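Dispensary Readiness Checklist, With Comments
Pullutia site, annual licence visit, 24th November

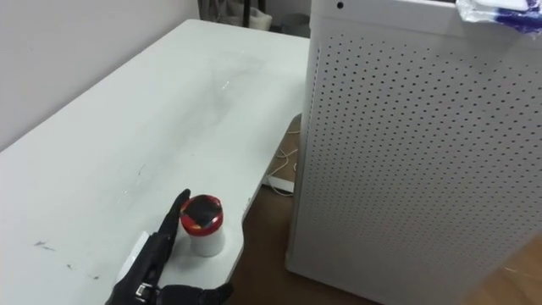
The inspector comes in January. What follows is the walk-through we do beforehand, so that anything embarrassing is found by us first. The regulator's list is longer and has better margins. Ours has the advantage of having been written by someone who has stood in the vault.

Marks used: OK, FIX, and ASK. ASK means the rule can be read two ways and I have read it both.

1. FRONT DOOR AND WAITING ROOM

1.1 Licence displayed where a visitor can read it
OK. It was behind the coat stand last year. The coat stand has moved, and so have the coats, which now live on the chairs.

1.2 Opening hours on the door match the hours on file
FIX. The door says we close at six. The file says half past five. Patients believe the door, staff believe the file, and the alarm company believes neither.

1.3 Patient cards checked before entry to the counter area
OK. Cards were asked for every time, including from me, by someone I have worked beside for two years. Correct, if a little chilly.

1.4 No product or advertising visible from the street
ASK. The new poster about safe storage shows a leaf. It is plainly a leaf of that plant. Whether a leaf on a leaflet is advertising is a matter on which the guidance is silent and the landlord is not. I would take it down until January.

1.5 Step-free route clear
FIX. Clear until the ramp, at which point there is a delivery of till rolls.

2. COUNTER

2.1 Patient's condition and recommending doctor on record before first sale
OK. Thirteen files pulled, all complete. One doctor's signature resembles a seagull, but it is the same seagull on every form.

2.2 Purchase limits enforced by the till
OK, with a comment. The Nivora till software stops a sale that goes over the limit, as it should. It then displays a message reading "Limit reached! Try a different patient?" We have written to them twice. Please keep the screen angled away from the inspector, and from patients too.

2.3 Advice sheets handed over with first purchase
FIX. We ran out and have been giving a verbal summary. The verbal summary varies with who is on shift and how close it is to lunch. Reprint the sheets.

2.4 Staff do not offer medical advice beyond their training
OK mostly. "My nan swears by it" was heard at the counter. It was said kindly. It should still stop, along with its close relative, "I'm not a doctor, but".

2.5 Privacy at the counter
FIX. The floor line asking people to wait has worn away except for the word PLEASE. Patients stand on it, politely, well within earshot.

3. LABELS AND PACKAGING

3.1 Every item carries strength, batch number, packing date and use-by date
OK for oils and capsules. FIX for the lozenges from Renaud, where the batch number is printed over the use-by date. Each can be made out if you already know what it says.

3.2 Child-resistant closures tested
OK. Fourteen samples opened by hand. They resisted me thoroughly. Bear in mind that a fair number of our patients have arthritis, and the rules do allow an easier closure on written request. The request form exists. It is in the drawer under the drawer where people look for it.

3.3 Warning text in the required size
ASK. The label printer has its own opinion of what eight point means. Measure one against the sample card before ordering more.

3.4 No packaging that might appeal to children
OK. Our packaging could not appeal to anybody.

4. VAULT

4.1 Two people present for opening and closing
FIX. The log shows two sets of initials each time, as required. On one Monday both sets are in the same pen and, I would say, the same mood. If a second person was there, the second person must sign. Should there be only one person in the building, the vault stays shut and the patients are rung.

4.2 Temperature and humidity recorded daily
OK. There are no gaps, although the humidity has been written down as "fine" four times. Fine is not a percentage.

4.3 Stock on the shelf agrees with stock on the system
OK. The stocktake matched to the gram, on the second attempt. The first was done with the scale sitting on a folded tea towel.

4.4 Scale certificate in date
OK until January. Book the recalibration now. I put the same sentence in last year's checklist and was pleased to find it there, still waiting.

4.5 Quarantine shelf kept separate and marked
FIX. It is separate and it is marked. It also has a birthday cake tin on it. The tin is empty, so the cake at least has been dealt with.

5. CAMERAS AND ALARMS

5.1 All entrances and the vault covered
OK. The rear door view was restored by removing a spider.

5.2 Recordings kept for the full period
ASK. The Vuvov recorder says it has room for up to 300 days. It does not say 300 days of what. Play back the oldest recording and write the date down, since the inspector will want a date and not a feeling.

5.3 Panic button tested with the alarm company told beforehand
FIX. Tested, yes. Told beforehand, no. The response was quick and we have apologised. Next time, the phone call comes first and the button second.

5.4 Clock on the recorder correct
FIX. It is an hour out. It will put itself right in the spring, which I mention only because that was the plan proposed to me.

6. WASTE AND RETURNS

6.1 Returned product logged, made unusable and held for collection
OK. The mixture we use to make it unusable is coffee grounds and cat litter, and it would defeat anyone. Keep the tub lidded. It was left open near the kettle and remarks were passed.

6.2 Collection notes signed by the carrier
FIX. One unsigned. Chase it while they still remember us.

6.3 Recall procedure tried out this year
FIX. It was tried on paper only. Pick a batch, trace it from delivery to patient, and time it. You are allowed to pick an easy batch. I would like it noted that the inspector will not.

7. STAFF RECORDS

7.1 Background checks current
OK.

7.2 Yearly training signed off
FIX. Everyone has done the patient confidentiality module. The certificates were then pinned up in the waiting room with staff home addresses on them. Take them down today.

7.3 Staff badges worn
OK for the counter. The back room regards badges as a front-of-house custom.

ORDER OF WORK

Certificates off the wall first, then the vault log, then the advice sheets and the till rolls on the ramp. The lozenges go to the quarantine shelf once the cake tin has gone home. Opening hours need a form, and the form wants a reason — "we were wrong" will fit in the box.

The ASK items go to the licensing helpline in one call. Last time they were raised in separate calls and we received separate answers, two of them to the same question.

Anything still marked FIX when the sheet comes round again should have initials beside it. Different initials, please, in different pens.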